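Home Reviews Desks & Tables Kitchen Archive Search

The Gollholm Work Table, Three Months In

June 20, 2019
By Tsutomu Arai

I bought the Gollholm in March because my old desk had developed a slope, and pencils were leaving it at a rate I could no longer afford. The Gollholm promised a solid wood top, a flat surface and "assembly a child could enjoy." I don't have a child to check that with. I had a Phillips screwdriver and an afternoon, and by the end of it I had one of those left.

Manell, who make it, sell the table in two widths and two finishes, pale and less pale. Mine is the wider one in pale. It came in a single box that the delivery man leaned against my front door, which opens outward, so I met my new furniture by way of the kitchen window and a walk around the house.

Putting it together

There are 28 bolts. They're all the same length, a kindness I didn't appreciate until I remembered the Gisia bookcase, where they come in four lengths and the booklet calls every one of them "bolt." The Manell booklet has no words at all, only drawings of a cheerful man with no neck. On page 2 he is alone. On page 3 a second man has turned up to hold the other end, and you're expected to have made a friend in the meantime.

I did it by myself with the top face down on a blanket. It can be done. Turning it over afterward is the hard part, and I'd call my neighbor next time. The legs go on with a bracket that wants to be snug before the cross rail goes in, then properly tight after. Do it the other way and the last leg won't line up and you'll say things to it.

Living with it

It's flat. I put a marble on it the first evening and the marble stayed where it was. After six years with the last desk I found this a little moving.

The finish is an oil, and it's the weak point. A coffee cup leaves a ring if you let it sit through a phone call, and I take long phone calls. Manell sells its own care kit, two cloths and a small can, priced as if the can were older than I am. I've been using plain mineral oil from the hardware store, rubbed in with a retired T-shirt, and the rings fade to the point where only I can find them. I find them daily.

Wobble is slight. Typing does nothing to it. Erasing hard makes the lamp nod along as if it agrees with me. I tightened everything again at the end of the first month, gained a quarter turn on most of the bolts, and the lamp became more reserved.

No drawer. There's a drawer in the catalog, sold separately, and it hangs so low that I can sit at the table or own the drawer. I sent it back. The return was painless and I got a polite email calling me Mr. Gollholm.

For comparison, I spent a week at my sister's with the Woo standing desk, which goes up and down at the touch of a button and costs far more. It's a fine desk. It also has a veneer top that sounds like a cereal box when you set down your keys, and a power brick with nowhere to live. I like the idea of standing up to work. I liked it for most of a morning.
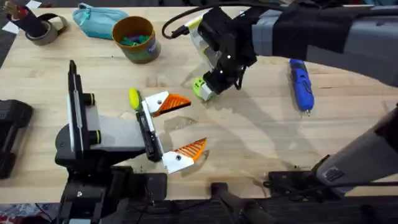 Does a pale wood top look grubby after a few months?
Mine has darkened a shade where my forearms rest and stayed light everywhere else, so I move the keyboard now and then and let the sun even it out. A damp cloth takes care of the rest.

The edges deserve a word. They're rounded over just enough that you can lean on them for an hour without getting a line across your wrists, and I didn't know I wanted that until I had it. The corners are sharper. My hip has met both of the front ones.

I'd buy it again, in the narrower width, with a coaster in the same order. Skip the drawer, skip the care kit, and get somebody over for page 3.

Contact us | Copyright 2019 | Back to top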